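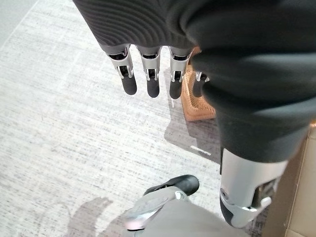 2021-01-09

I promised a few of you that I'd write up how the teaching is going, and then the holidays came along and I ate a great deal and wrote nothing. So, with apologies, a long one.

For anyone new: I joined the Pudia project in June, and my job is to stand in a room with a headset and a pair of gloves on and do housework through a robot. I bend my fingers and its fingers bend. I reach down toward the carpet and it reaches down too, a beat later, with a little sway that I've learned to wait out. Every try gets recorded, and the good ones go into the pile that the robot is supposed to learn from.

My mother thinks this is the funniest job anyone in our family has ever had. She may be right – my uncle sold pool covers in Plindport for a whole winter, so there's competition.

What I wasn't ready for was how much I'd have to learn about my own hands. Take picking something up off the floor. I've done it all my life without a thought, and the first time I tried it through the robot I went in with my palm flat, the way you'd swat a fly, and all the fingers arrived before the thumb did. Nyokabi Rashidi, who trained me and who has the patience of a very old tree, let me do that for most of a morning. Then she put a sock on the floor and asked me to pick it up myself, slowly, and tell her which part of me touched it first. It was the thumb! The thumb gets there, waits, and the others come and meet it. I went home that night and picked up everything in the house.

The other big thing is where you put your feet. Reaching low shifts the whole body, and if you've parked yourself too close, you end up with the hand hovering over your own foot and your own shadow lying right across whatever you were after. I still do this. The view from the wrist camera is mostly knuckles at that point, so you're guessing. Now I try to stop a little short, lean, look, and only then open the hand. It feels fussy, but my keep rate went up once I started.

And yes, we do have a keep rate. Svetozár Šťastný goes through the recordings and throws out the ones where the operator dithered. I had 762 tries on my sheet by the end of the fall and he kept 275 of them, and I sulked over that number for days until he showed me his own from his first season, which I've been sworn not to publish. He isn't looking for perfect ones, by the way. A try where the hand slips and I calmly go back and fix it is worth keeping. A try where I hang over the thing for ages, making up my mind, is no use to anybody, and it teaches the robot to hang there too. We've already seen it do that. It paused in the air exactly the way I pause, and it was like hearing your own voice on an answering machine.

The target for this round is 2,000 kept tries across all of us, on plain floor-level tidying. Lifting, carrying, setting down, that sort of thing. After that the Forari people come and look, and I believe we start on shelves. I'm looking forward to shelves very much, and so is my back, which mirrors every stoop the robot makes.

A few of you asked whether it's tiring. It is, though in an odd way. My arms are fine. What goes is my attention, usually after 38 minutes (I have timed this, I'm afraid), and then I start closing the fingers before I've finished looking. Nyokabi can tell from across the room and makes me sit down with a cup of tea from Kollár, the bakery downstairs. They do a poppy seed roll there that I could write a whole separate post on, and possibly will.

Next week I'm trying left-handed sessions, after all these months of favoring my right. Practicing at home with the sock has been humbling so far. If anybody reading this has taught themselves to do everyday things with their other hand, please leave me a comment and tell me how long it took before it stopped feeling like somebody else's arm.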